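Hukano Fruit Bowl and Ripening Dome review: a lot of ceremony for a pear

Kitchen, Storage
February 13, 2023

Price: 28 pounds for the bowl, 26 more for the dome
Score: three out of five

The window for eating a pear lasts from just after you leave for work until just before you get home. I have missed it for most of my adult life. I buy hard ones, I forget them, and I find them a week later with a soft brown patch where they have been leaning on a lemon. So when Hukano announced a ceramic bowl with a vented dome that promised "fruit at its best, when you want it", I was the intended audience, and I paid for it myself.

The bowl arrived in a box that could have held a small dog. Inside was a second box, and inside that a booklet in eleven languages, the English one being mostly about not putting the dome on a hob. I had not been planning to.

As a bowl it is very good. It is wide and shallow, with a slight ridge running round the inside so that the fruit sits in a ring instead of a heap. The glaze is a quiet oatmeal colour and doesn't show fingerprints. It is heavy enough that the cat, who regards anything on the worktop as a personal challenge, has so far managed only to turn it round. The foot is unglazed and rough, and it left a faint grey arc on my pale worktop before I stuck some felt pads under it. For this money I'd have liked the felt pads to be somebody else's job.

The dome is where things get silly. It has a vent at the top with a sliding collar and three settings, marked with a closed bud, a half-open flower and a flower in full bloom. Bud means shut, to speed things up. Bloom means open, to slow them down. The half-open one is for people who can't make up their minds, and I used it a great deal.

Does it work? Up to a point. Pears give off a gas as they ripen, and if you trap it they ripen faster, as anyone with a paper bag and a grandmother already knows. With the collar shut, my pears came round sooner than the ones I left out on the side. So did the ones in the paper bag, which I ran alongside out of spite. I couldn't have told you which was which by eating them. The bag cost me nothing and folds flat.
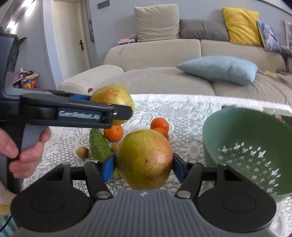 Gralo kitchen desk
Reviews editor, storage and small gadgets

Colour is no help with any of this, by the way. Plenty of pears stay stubbornly green until the day they collapse, and a rosy cheek mostly tells you which side had the sun. The old advice is to press gently near the stalk, and the old advice is right. If it gives a little there, eat it today. If it gives a little round the middle, you wanted to eat it yesterday. The booklet puts this on page four, underneath a drawing of a thumb, and it is the most useful thing in the box.

I also tried the dome on avocados, bananas and a mango that had cost more than my lunch. The avocados did nicely. The bananas went from green to speckled so fast that I made two loaves of banana bread and gave one to next door. The mango sweated, and a bead of condensation ran down the inside and sat under it, and after that there was a smell. Bloom setting only for mangoes, then, or a plate.

Washing up is a nuisance. The bowl goes in the dishwasher and the dome does not, and the collar has a groove that collects banana. You can get at it with a cocktail stick. The collar does come off, but getting it back on is a matter of lining up two tiny dots that are the same colour as everything else.

The obvious rival is the Cardoso wire basket, which I had in this kitchen before. It lets the air through, weighs nothing and costs less, but it prints a neat grid on anything soft and it has no lid for fruit flies to be on the wrong side of. The Dretuleck stacking crate holds far more and looks as if you are about to open a greengrocer's. If you have children who get through apples by the sackful, buy that and don't think about it again.

Hukano made 2,000 of these in the first batch and says another 800, in a dark green, will follow in May. The green one looks handsome on the website. It'll also hide the banana better.

My advice is to get the bowl and leave the dome. You can buy them separately, though the shop tries hard to stop you, with a box already ticked at the checkout. I've kept both. The bowl lives by the kettle with the pears in it, and the dome is over the butter, where it has done excellent work.

Good: handsome, steady, fruit doesn't pile up
Less good: dome is hand wash only, rough foot, no felt pads
Also in the box: a recipe card for poached pears, which needs hard ones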